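FULLUSLEY HALL USERS' GROUP
Minutes, May meeting, back room, 7.15pm

Present: Ingeborg Wieser (chair), Ekua Acheampong (minutes), two from Trummer, one from the Ukis dance lot, Flerov rep arrived 7.40. Apologies – the Scouts, again.

1. Last minutes
Agreed. One correction, the kettle was paid for by Trummer, not by the Group. Ingeborg signed them.

2. Matters arising
Side gate – hinge done, latch still sticks. Carry forward.
Noticeboard key – found, on the hook behind the bar where it should of been. Spare to be cut.
Piano – tuner can't come until the autumn. Ukis not happy but will live with it.

3. Money
Balance 3,359 pounds after the electric. Two amounts out this month, both 200: deposit returned to the wedding party, and first half of the floor sanding. Ingeborg asked why the sanding was being paid in halves. It was in the quote. Fine.
Trummer still owe for the spring bookings. Trummer said they had paid. Ekua to look at the bank statement and ring them.

4. Equipment corner
Longest item of the night. Everybody agrees the corner needs sorting, less agreement on who put what there. Cables are the main thing, left in loose loops and tangled in with each other, so that whoever wants one ends up pulling out the lot. Ukis said they wait ten minutes for music most evenings while somebody unpicks it.

Ekua suggested everything comes out once, onto tables in the main hall, and only goes back if a group claims it. Ingeborg for. Flerov wanted to know what happens to things unclaimed. Box in the office until the July meeting, then the tip or the charity shop.
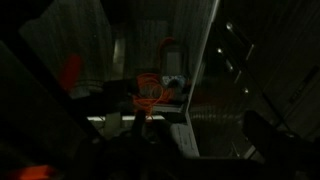

Fullusley Hall Minutes – page 2

4. Equipment corner (contd)
Orange-red cable to be coiled properly and tied, and the red one kept seperate from it. Velcro ties, not tape, tape leaves muck on the cable. Flerov has a bag of ties going spare and will bring them.
Small grey box – Trummer think theirs, Ukis think theirs. Both to look for paperwork. Stays put in the meantime, please don't take it home.
White device with the blue label – not claimed by anybody at the table. Ekua to read the label properly and write down what it says, then circulate.
Grey cloth – has a red patch on it. Long chat about whether worth washing. Ingeborg will take it and try, if no good it goes for dust sheets.
Anything electrical to be checked before it goes back into use. Ingeborg knows a man, will get a price. No limit set, but she is to come back to the Group if it looks silly.

Labels: group name on both ends of every cable. Argued about colours, dropped it. Plain white labels, black pen, capitals.

Agreed that after the sort out each group puts its own things away at the end of its own session. Ukis asked for this to be minuted. Minuted.

Sorting morning to be fixed by email, 9.30 start, done by lunch. Tea from the Group, bring own biscuits.

5. Bookings
Flerov would like the early evening slot from September. Clashes with junior dance. Ukis could start half an hour later if the heating can be left on. Ekua to check the timer, which is a pain to set. Decide next time.
Enquiry about a craft fair, over 200 people expected by the organiser. Too many for the hall, Ingeborg to write back and offer the field as well, weather permitting.

6. Kitchen
Fridge being left full. Things with no name on will go in the bin at the end of each week. Tea towels – please take one home now and then, the same person is washing them all.
Draining rack wants replacing. Trummer have a spare one, will bring.

7. AOB
Lights in the gents staying on. Sensor? Ekua to ask about cost.
Flerov asked about parking on the verge. Neighbour has complained, cones to go out on busy evenings.
Ukis summer show – posters by the end of the month please, two for the noticeboard and one for the shop.

Actions
Ekua – bank statement, ring Trummer, label on white device, heating timer, gents light, email re sorting morning
Ingeborg – cloth, price for electrical checks, reply to craft fair, noticeboard key
Trummer – paperwork for grey box, draining rack
Ukis – paperwork for grey box, posters
Flerov – cable ties, cones

Closed 8.50pm. Next meeting June, same room, date to folow.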